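Coratstead opens its doors, and the robots keep tidying

The robotics workshop at Coratstead threw open its doors on Monday afternoon, and by closing time 541 people had wandered through - a good many more than the 7 staff on duty had laid out cookies for, though everyone seemed to get at least half of one.

The visit started in the front hall with a short talk from Aravind Naidu, who runs the household handling project known as Trullen. He explained, with plenty of patience for the smaller guests in the front row, that the team is teaching machines to manage the kind of everyday clutter most of us have on a kitchen counter or a desk. So far they have recorded 2868 practice runs, using 52 different objects, many of them brought in from home by the staff.

"People expect us to show them something enormous," Naidu said. "Then they see a cup and a stapler, and they start thinking about their own junk drawer, and after that the questions are wonderful."

Visitors were then taken through to the work area in small groups, where they could stand near the tables and ask whatever they liked. One girl wanted to know if a robot could find her grandmother's glasses. A retired mail carrier stayed for nearly the whole afternoon, talking about sorting racks with anyone who would listen, and was last seen deep in conversation beside the coat hooks.

The Cavent room upstairs will be open too when the workshop holds its next visiting day in February. Entry is free, and children are welcome with an adult.

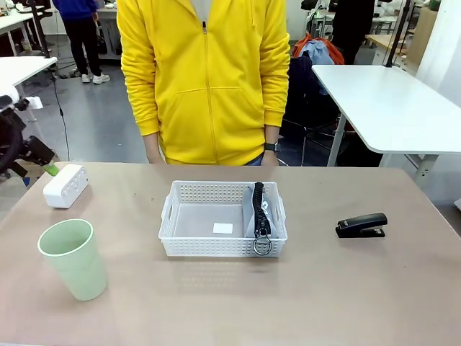

Groups of ten or more are asked to call the front desk first, so that there are enough guides to go around.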